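Household waste bin

A household waste bin is a container kept indoors for the everyday rubbish of a home, such as peelings, wrappers, dust and tissues, until it can be carried out to a larger bin or a communal store. Almost every home has at least one, and a good many have a smaller one in each room as well.
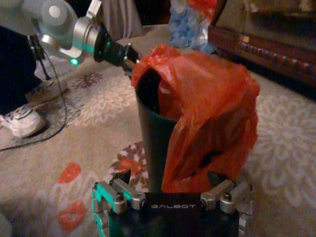

Before bins were common indoors, kitchen scraps usually went to the hens or the pig, and ash from the grate was put out in a pail. In the hill town of Primska, the local historian Vasylyna Hrytsenko found that households were still sharing ash pails well after piped water came, and that 423 of them were listed in a single parish survey.

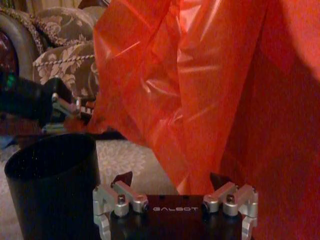 Bin liners came along rather later. Old newspaper did the job perfectly well for years, folded into the bottom of the bin, and plenty of older people will happily show you how it was done. Thin plastic bags took over once shops began giving them away, and many families went on using carrier bags as liners, with the handles handy for tying the top. In Primska a small charge on bags was brought in one June, and Perla Gallegos's study of 500 homes there found that 22 had gone back to newspaper.

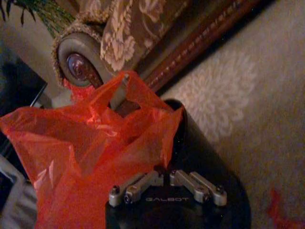 A translucent orange-red plastic bag with loop handles

See also: Ash pail; Compost heap; Rag-and-bone trade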